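Footnotes get a bad rap in fiction, and glossaries have it even worse. I'd like to stand up for the glossary, because I just finished a novel with a great one and I've been pestering everyone I know about it.

The novel is *Brisum*, by Thắng Khổng, and it runs 80 short chapters with a word list at the back. The story follows two sisters who run a ferry office in a river town, and they talk the way people in river towns talk, in three languages at once, with a few words that belong only to their family. The book never stops to translate. If the older sister calls someone an *urkier*, you get the insult from the way the room goes quiet, and you keep reading.

Then you reach the glossary (or you cheat and flip there early, as I did on page 17) and find that it was written by the younger sister. She is not a fair witness! Her entry for *urkier* takes up most of a page and turns into a complaint about a borrowed coat. Her entry for "mother" is one line long. By the time I got to the letter T, where the landlord Taşdemir gets an entry all to himself, I knew I was reading the real last chapter.

I know the argument against all this. Plenty of writers I admire say a glossary is a kind of bow to the outsider, a way of saying sorry for using your own words in your own book. I used to agree, and for a lot of older books I still do. There's a certain type of immigrant novel from when I was in college where every dish gets italics on the page and a flat little definition in the back, and you can almost feel the editor leaning over the writer's shoulder. Noodle soup, eaten at breakfast. Thanks, I could tell it was soup!

But look at what Khổng does with the same tool. The definitions don't help the stranger very much. Four of them send you to words that aren't in the list. One says only "ask her." A reader who knows every word in the book will get more out of that glossary than a reader who knows none, and I love that, because it means the back pages were made for the people who are usually assumed to skip them.

It also does something lovely to rereading. I went back to the chapter about the flood in January with the younger sister's definitions in my head, and the older one's kindness suddenly looked a lot more like guilt. Same sentences, and I'd have sworn I had read them carefully the first time.

So please, more of this. Give me indexes that hold a grudge. Give me a family tree with somebody scratched out, and a translator's note that starts a fight. Wurkel Press took a chance on letting those pages be strange, and I hope other small publishers are looking over the fence.
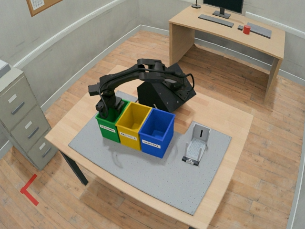

Khổng wrote in to say that the glossary came first, before there was a ferry office or even a second sister, and that the entry for "mother" used to be the longest one in it.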